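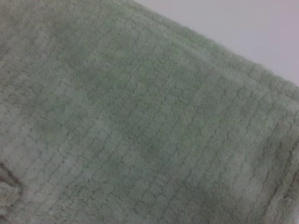

Remdale Bath Towel

The Remdale is our everyday bath towel, made for homes that run the washer several times a week. It is thick enough to feel like a proper bath towel and still folds down to fit a narrow linen shelf. The line was drawn up by Nadiia Nazarenko, who also did our Usuga kitchen cloths.

Item number: 2102
Sold: singly or in a set of 5
Hanging loop: one, on the short side
Matching pieces: hand towel, washcloth, bath mat

Before first use

Wash the towel once on its own in warm water. New towels carry a finish from the mill that keeps them from soaking up water well, and it can take two or three washes to clear. Expect some lint in the dryer screen during that time.

Washing and drying

Machine wash warm with like colors. Use a little less detergent than the bottle calls for. Skip fabric softener and dryer sheets — both leave a coating on the loops. Do not use chlorine bleach. Tumble dry on low and take the towel out while the hems are still slightly damp, then hang it for an hour.

If a loop gets pulled, trim it level with small scissors. Do not tug on it.

Sizes

Hand towels and washcloths are cut from the same cloth as the bath towel. The bath mat is a heavier weave and takes longer to dry. Measurements are taken before washing, and all pieces will shrink slightly in the first few loads.

Color matching

Towels are dyed in batches, and shades can vary a little from one batch to the next. If you are adding to a set you already own, send us the batch number from the care label. Orlando Giraldo in our stockroom will check what is on the shelf before your order ships.

Returns

Unwashed towels can be returned within 90 days with the order slip. Washed towels are covered for faults in the hems and stitching only.

Hotels and rentals

Orders by the case go through our trade desk at Huvbridge. Ask for Maribel Alvarado, extension 1366. Case orders placed in November may take an extra week to ship.

Page last updated Aug 11, 2018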